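Water Use in Shared Student Kitchens
Student project report, Environment and Society
Submitted October 12, 2023

1. Background

Oso House is a student residence with shared kitchens on every floor. The cold and hot water bills are paid by the residence and folded into the rent, so the people using the taps never see what they use. Our project looked at dishwashing, which is the main thing the kitchen taps are used for once cooking is done.

We wanted to know whether a low-cost change could bring down the amount of water used for washing up. Replacing the sinks or putting in dishwashers was outside our budget and would have needed approval from the building owner, Espinoza Property. We kept to things that could be put in place in an afternoon and taken out again.

2. Questions

Does the way people wash dishes (running tap or filled basin) make a measurable difference over a whole kitchen?
Does having a place to put clean dishes change the way people wash them?
Will residents keep to a new routine after the first week?

3. Method

We used 2 kitchens on different floors. They have the same layout, the same model of tap and a similar number of residents. Kitchen A was left alone. In Kitchen B we put in a plastic basin, a dish rack, a tap aerator and a one-page sign explaining how to wash in a basin and rinse at the end. The basin and aerator came from Prorevach, a hardware shop near campus.

Each kitchen had a clip-on flow meter fitted to the cold and hot lines under the sink. The meters were read every morning in June for 4 weeks. We wrote the readings on a paper sheet taped inside the cupboard door and copied them into a spreadsheet at the end of each week.

The first week was a baseline with no changes in either kitchen. The basin, rack, aerator and sign went into Kitchen B at the start of the second week.

At the end we handed out a short survey under residents' doors. It asked how they usually wash up, whether they had noticed the sign and what would make them change their habits.

4. Results

Over the full period the meters recorded just over 2,000 litres in Kitchen A. Kitchen B used less, and the gap between the two was 300 litres by the last reading. During the baseline week the two kitchens were close together, with Kitchen B slightly higher.

Most of the drop in Kitchen B came in the second week. Use crept up again in the third week and then levelled out. We think the early drop was partly novelty. The aerator works whether or not anyone reads a sign, and it probably explains a good part of the saving that lasted.

The survey answers were mixed. Several people said they disliked the basin because the water goes greasy after a few pans. Others said they used it for cups and plates and went back to the running tap for anything with oil on it. The rack got the best comments. Before it was put in, clean dishes were stacked on a tea towel beside the sink, and people often rinsed them a second time because they weren't sure whether they had been washed.

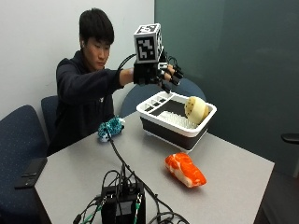
Figure 1. Reaching over a dish rack.

5. Problems

The meter on the hot line in Kitchen A slipped during the third week and one morning's reading was lost. We filled the gap with the average of the days on either side. This is a small amount of water compared with the total, but it should be kept in mind.

We could not separate dishwashing from other uses of the tap. Filling kettles, rinsing vegetables and wiping down benches are all in the figures. We assumed these were similar in both kitchens.

June was also a poor choice of month. Exams were on and some residents were eating at odd hours or going home for a few days. A repeat in the middle of term would give a better picture of normal use.

6. Recommendations

Fit aerators to the taps in all the Oso House kitchens. They are cheap and don't depend on anyone changing their behaviour.
Put a dish rack in each kitchen.
Offer a basin but don't expect everyone to use it.
Keep the sign short. Ours had too much text, and most people who noticed it said they had only read the heading.

We also suggest that the residence post each kitchen's monthly water use on its noticeboard. The Flivusach building across the road already does this for electricity, and residents we spoke to there knew how their floor was doing.

7. Materials

Clip-on flow meters, borrowed from the department store room
Plastic basin and tap aerator, Prorevach
Dish rack, second-hand
Paper log sheets and survey forms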